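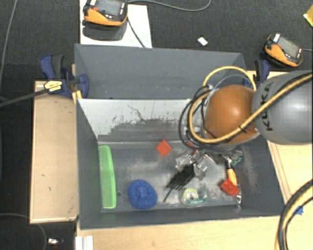

Figure 3. One of the mixed bins, seen from the near side, with its contents lying as we found them on the floor of the bin.

3.2 What ends up in a mixed bin

I should say at the start of this section that I like these bins more than is probably healthy. When I began the study I thought of them as the dull bit between the interesting bits (the shelves at one end, the people at the other), and I planned to give them a paragraph. Then I spent most of May with my head in them, and here we are with a whole section.

A mixed bin, for anyone who skipped 3.1, is where a small thing goes when it hasn't got a home of its own. The stores at Stoven and Dellness both use them, and so does the much smaller one at Brinkmann, where they are called "the odds". Our item log for the three sites runs to 2,475 entries, and the mixed bins gave us far more trouble than the sorted shelves ever did. On a shelf you write down the shelf label and you're nearly finished. In a bin you have to decide what a thing is, and sometimes where one thing stops and the next one begins.

Figure 3 is a good one to think with. There's a long green plastic thing down the left side, rather like a comb, and I'll come back to that. Near it is a fluffy blue scrubber ball, and over towards the right there's a tool with an orange and black handle, its end up against a red block. If you asked a sensible person to put those on shelves they'd do it in a minute: washing up, toolbox, toys. The trouble is that each of those shelves is a guess about use, and the bin itself tells you nothing about use. The red block could be a toy or it could be a spacer. I changed my mind about blocks like that more than once while coding, and so did my second coder, Elfriede Wunderlich, usually in the opposite direction to me.

We settled on coding by form first and by use second. So the bundle of thin black sticks went down as "sticks, bundled" and the use column stayed blank. I was sorry about the blank, to be fair, because I had a theory about those sticks, but a theory isn't a code. The green thing went down as "comb-like, long". Elfriede wanted plain "comb" and we had quite a cheerful argument over it that lasted from about four o'clock until the building shut. I still think the longer label is right - it stays true whatever the thing was made for.

Packaging was the other headache. Crinkled clear plastic, like the pile next to the sticks, turned up in bins at all three sites, and our first coding sheet had no line for it whatsoever. I had simply assumed it was rubbish and that rubbish didn't count. But a wrapper takes up room, it hides what's under or behind it, and people reaching into a bin treat it as something to be moved. In the pilot round we left packaging out of 12 bins and had to go back and do every one of them again, which was a miserable week and entirely my own fault. In the final scheme packaging has its own code, and a packaged item is logged once, as the item, if we can tell what it is. If we can't, it's logged as "packaged, unidentified" and we move on. Scraps get a code too. The shiny bit near the front corner in Figure 3 is what we'd call a scrap, and I couldn't tell you more about it than that.

Tape dispensers deserve a mention of their own. You'd expect one to live beside the packing bench, and the staff we spoke to at Dellness told us firmly that theirs did. Even so, we logged them in mixed bins at every site. My reading is that a dispenser is a tool while you're holding it and an odd the moment you put it down, and the bin is simply the nearest flat surface.

Last, the bins themselves. We scored wear on the Jamasel scale (0 to 100, adapted from our earlier work on shelving), looking separately at the walls and the floor. The walls were often the worse off. In Figure 3 the paint on the inside of the far wall has been scraped away in a big jagged patch, darker grey showing through the lower half, while the floor has smears and not a lot else to complain about. I had expected it the other way round, since floors carry the load. One possibility is that things get dragged up the wall on their way out. We didn't watch enough retrievals to say so with any confidence, and the 230 we did watch are dealt with in section 4.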